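How I tidy my tea shelf (and everything that piles up around it)

My tea things multiply. I started with one box of packets and a couple of coasters, and by May there was barely a clear spot left for a cup. So I finally gave everything a home, using a little two-tier wooden shelf, and it takes me 7 minutes from start to finish.

First, pull everything off and out. Yes, all of it! Give the shelf a wipe with a barely damp cloth and let it dry before anything goes back in – paper packets hate damp wood.

Next, sort into piles: tea, snacks, coasters, dishes. My friend Liên Mai sorts her tea by how often she drinks it, and I've stolen that idea completely.

Now the lower compartment. Flat tea packets go in standing up, leaning against the side, so you can flip through them like records. I start at one end and work across. If they slide, let them overlap a bit and they'll prop each other up.

The top is for coasters. Stack them with the picture side up (mine have little houses on them, I love them) and save the rest of the top for whatever you're snacking on.

Tea packets in their slot, then the shelf with coasters and red snack packets still out on the table: 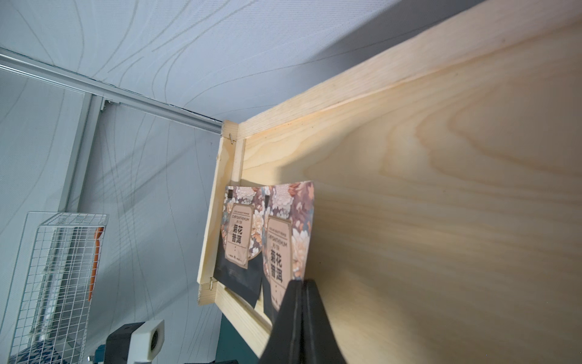
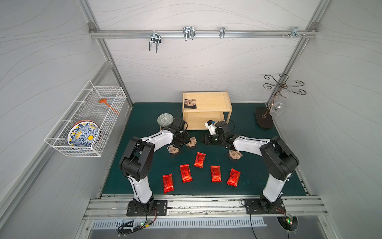
Snacks come last for me, and I only keep out what we'll eat that week. Anything extra goes in a tin in the cupboard. If you have a wire basket on the wall, use it for a plate or a ladle and free up some table space – just check the hooks first. Then put the kettle on.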